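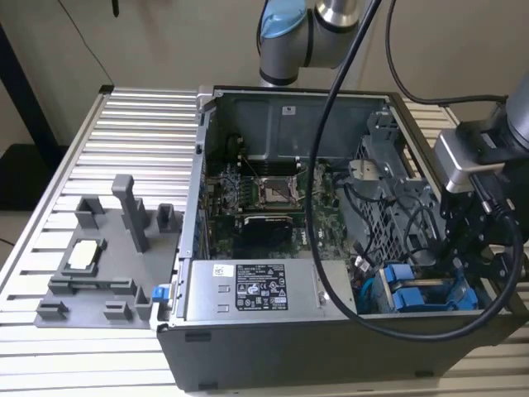
Tower on the slatted bench, side panel off, CPU out and seated in the fixture at left.

Drusberg bench notes: desktop tower refurbishment

3 Mar 2019

These notes cover the strip-down stage of desktop refurbishment at the Drusberg workshop. They are arranged by area, for readers who already know how to open a case. The notes follow the order of the job sheet. Part numbers are left off, as they vary between batches of the same model.

Bench and orientation
The tower lies on its side with the interior facing up. Slatted aluminum is the standard top on all Paltberg benches; dropped screws go through to the tray underneath and are recovered at the end of the shift. Keep the cord and any peripherals off the bench entirely. A case that rocks when pressed at a corner should be shimmed before any work on the socket.

Side panel
Panels are racked upright by job number and never stacked flat, as the painted face scratches easily. Check the inside face for old service stickers and copy any dates to the sheet before cleaning.

CPU socket
The socket sits in the upper-middle part of the case, open, with its metal retention bracket in place. Inspect the contacts under the ring light at two angles before anything goes back in. Do not blow across an open socket. If the CPU will be out for longer than a break, fit a cover from the parts drawer. Cover stock was 572 at the last November count, so there is no need to reuse cracked ones.

CPU
Held in a square recess on the left of the fixture, heat spreader exposed. Remove old compound with a lint-free wipe and isopropyl alcohol, working from the edge toward the centre. Note the orientation mark before lifting. Handle by the edges only.

Parts fixture
A grey 3D-printed tray with raised posts and slots, from the Fistix set, revision 2. The recess is a loose fit by design – a tight one makes the chip hard to lift squarely. The tall post and the holders on either side of it should be wiped down at each changeover. Reprint any tray with a chipped recess. The file is on the shared drive under Avcı, along with the older revision, which should not be printed.

Memory slots
To the right of the socket, running vertically. Open the latches fully before seating a module and press evenly on both ends. Modules from mixed batches are tested in pairs before they are assigned to a tower.

Small heatsink
Left of the socket, finned. Leave it in place unless the board is being scrapped. Dust between the fins comes out with a soft brush; compressed air is acceptable at low pressure.

Graphics card
Black, below the socket, with a DELL marking on the board beside it. Cards are pulled only when the job sheet calls for it. Log the card against the case number, since the two are often separated in storage.

Power supply
The silver box across much of the lower half of the case. Barcode label on the left, black specification label in the centre. Scan the barcode and read the rating from the specification label; the two go in separate fields. Units are never opened at this bench. Anything with a damaged label goes to the electrical cage for a load test.

Drive cage
Right-hand side, grey perforated metal, with the blue drive carrier assembly inside. Two blue tabs at the lower right. Drives are wiped or destroyed before a tower is released, and the carrier stays with the case. Spare carriers in this colour are hard to find – 1,000 were ordered with the original contract and most have gone out with finished machines.

Cabling
Thin black and coloured wires run across the board near the top, and a small cluster with white connectors hangs beside the cage. Hold connectors by the housing. Route everything clear of the socket before refitting the CPU, and check that no wire will be pinched when the panel goes on.

Record keeping
The register stands at 3,343 towers. Enter the case number first, then power supply, CPU, memory and drive carrier, in that order. Leave a field blank if the part is absent; do not enter a zero.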